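Cookies helfen uns, diese Seite zu verbessern. Mit der weiteren Nutzung stimmen Sie zu. OK

Abnahme-Checkliste nach der Renovierung: Küche, Flur und Wohnzimmer im Haus Fiditz
Rundgang mit Kommentaren von Dalal Rizk

Geteilt: 506 Mal | 13 Kommentare

Wir sind durch! Im März haben Leif Magnusson (Bauleitung) und ich das Erdgeschoss Punkt für Punkt abgenommen, und ich freue mich riesig, wie viel davon auf Anhieb gepasst hat. Meine Notizen stehen jeweils dahinter, auch die kleinlichen.

BODEN

[x] Dielen auf Hohlstellen abgeklopft. Im Flur klingt es vor der Garderobe etwas dumpf, Leif hält das für unbedenklich. Bleibt auf Beobachtung.
[x] Dehnungsfugen an allen Wänden vorhanden. Hinter der Heizung haben wir mit der Taschenlampe nachgesehen, auch dort frei. Sehr sauber gemacht!
[ ] Übergangsschiene zum Wohnzimmer. Steht an einer Ecke hoch, Stolpergefahr. Wird nachgeschraubt, bis dahin abgeklebt.
[x] Sockelleisten. Die Gehrungen sitzen so dicht, dass ich zweimal hinschauen musste. Fahad Butt hat sie alle von Hand nachgeschliffen, und das sieht man in jeder Ecke.

WÄNDE UND DECKE

[x] Streiflichtprobe am Abend, gegen 19 Uhr, mit dem Handstrahler. Zwei Spachtelstellen über der Tür, beide nur zu sehen, wenn man sie sucht. Ich lasse sie so.
[x] Farbton Salbei, Marke Bindelley. An der Nordwand kühler als auf dem Musterkärtchen, aber mit der warmen Lampe daneben einfach wunderbar ruhig. Ich würde ihn sofort wieder nehmen.
[ ] Acrylfuge zwischen Stuckleiste und Decke. Am Fenster gerissen, muss neu.
[x] Rauchmelder wieder montiert und per Testknopf ausgelöst (der Hund war nicht begeistert).

KÜCHE

[x] Arbeitsplatte in Waage. Mit der langen Wasserwaage in beide Richtungen geprüft, kein Spalt.
[x] Silikonfuge zur Wand durchgehend, nirgends abgelöst.
[x] Kanten mit der Hand abgefahren. Vorne rechts war eine scharfe Stelle, die ist inzwischen gebrochen und poliert.
[x] Steckdosen mit Prüfstecker getestet, FI löst aus. Protokoll vom Elektriker liegt im Ordner.
[ ] Imprägnierung. Wassertropfen ziehen neben der Spüle noch zu schnell ein, also zweiter Auftrag.
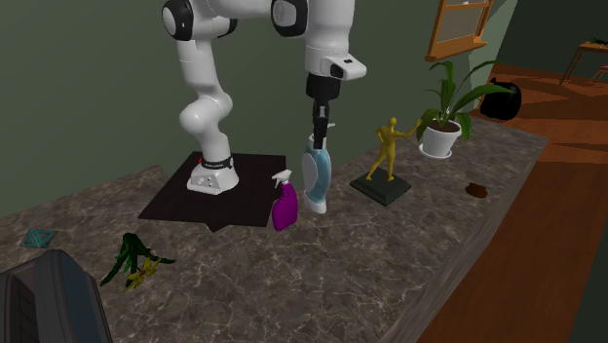 Graubrauner Marmor mit weißen Adern als Arbeitsplatte, Rendering

Bei der Beleuchtung war ich am meisten gespannt. Mehwish Talpur hat den Plan gezeichnet und mir ausgeredet, überall Spots zu setzen. Zum Glück! Die Wandleuchten machen den Raum abends viel weicher, und man steht sich beim Schneiden nicht selbst im Licht.

LICHT

[x] Alle Kreise einzeln geschaltet, Beschriftung im Verteiler stimmt.
[x] Dimmer ohne Brummen, auch auf kleinster Stufe.
[ ] Pendelleuchte Niazi über dem Esstisch. Hängt 4 cm zu tief, wir kürzen das Kabel.

KOSTEN

Die Nacharbeiten an Boden und Fuge laufen über die Gewährleistung. Für Leuchten samt Montage standen am Ende 1.621 Euro auf der Rechnung von Dutthorpe, so war es auch angeboten.

KOMMENTARE

Jomar Dizon: Habt ihr die Dielen vor dem Verlegen im Raum liegen lassen? Bei uns hat es im ersten Winter überall geknackt.

Dalal Rizk: Ja, eine gute Woche, in der geöffneten Verpackung. Bisher knackt nur die Treppe, und die ist alt!

Jomar Dizon: Danke, dann plane ich das diesmal auch so ein.

Newsletter abonnieren und keine Checkliste verpassen. Abmeldung jederzeit möglich.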